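Mesto Kitchen Gallery: The Breakfast Table
Notes by Mateja Dimitrov

Mesto is the small practice kitchen on the ground floor at 515 Inga Street. The breakfast table is the first thing most people work with, and the pieces on it are kept simple - bowls, a plate, cups, a pot and a toaster. 

Toast, lettuce and the front row

Toast on the pale green plate, with what looks like a lettuce leaf on top. The green bowl and the pink bowl next to it are both empty, and there is another slice standing up in the toaster. The saucepan with the long blue handle stays toward the back of the table, out of the way of the plates.

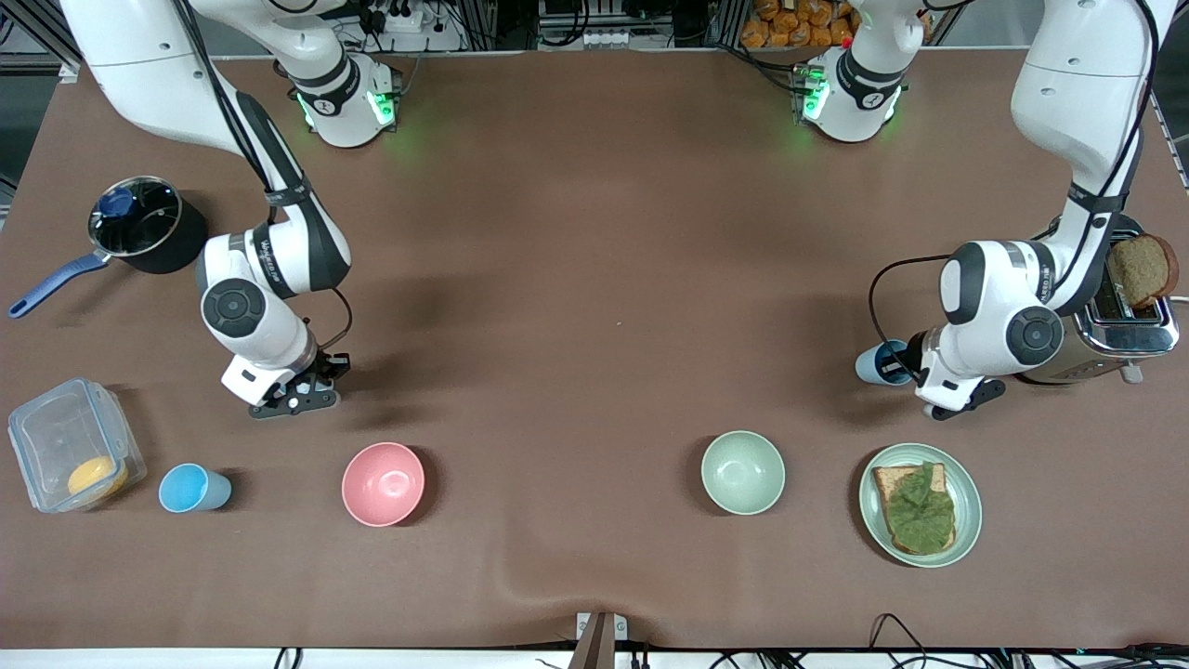

Close up

Haris Yordanov picks the surfaces and covers for the room. He likes plain colors without a pattern, and beige is the one he comes back to most. A soft curve and a bit of shade are enough to make it look different from one side to the other.

The light blue near the bottom goes well with it.
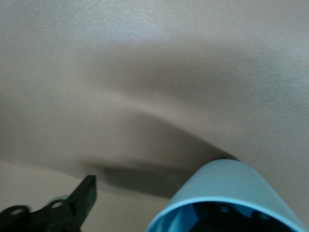 Reading time: 1 min

Setting the table again

After each session the cups and bowls are washed by hand and put back on the low shelf. Plates go on the left, bowls on the right. The toaster is unplugged and left to cool before the crumbs are shaken out. Bread is bought once a week and kept in its wrapper until it is needed.

The cloth goes in the wash with the kitchen towels - cool water, no bleach. Spare cloths are in the drawer marked Bruruvura, under the box of Filtix coffee filters.

Next gallery: Lunch Boxes
Previous gallery: Pots and Lids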